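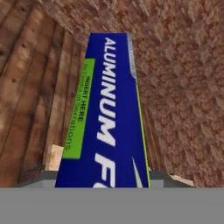
Robotics Fault Analyst (Simulation and Grasping), 12-month contract

Koltance, Lendton site
Posted 11 Jan 2020

Background

In November the Starnel picking cell released a carton above head height during a supervised run. The carton landed inside the guarded zone and there were no injuries. The cell was locked out the same day and remains locked out. The controller log shows the gripper reporting a secure hold up to the moment of release. The fault has since been reproduced in simulation in 68 of 312 trials, most often with long cartons held near one end, such as the aluminum foil box. The cause has not been established.

The position

The analyst will work through the remaining trials, isolate the conditions under which a false hold is reported, and recommend changes to the controller, the finger geometry or both. The work is done from wrist-view renders, joint logs and contact force traces. Physical testing on the Fontana rig will follow once the safety case is approved.

Duties

Classify each failed grasp by fault type and keep the fault register current.
Check simulated friction and contact values against bench measurements.
Write regression tests for the hold-detection routine.
Prepare the return-to-service report for the Starnel cell.

Requirements

Degree or diploma in mechatronics, controls or a related field.
Working knowledge of Python and at least one physics simulator.
Experience with risk assessment for industrial robots.
Ability to lift test fixtures and work inside a guarded cell under lockout.

Experience with force-torque sensing is an asset.

Conditions

Full time, on site. Travel to the Fontana rig is paid. Safety footwear is supplied.

To apply

Send a résumé and a one-page account of a fault you traced to its cause to the Koltance hiring desk, quoting competition number 78. Only candidates selected for an interview will be contacted.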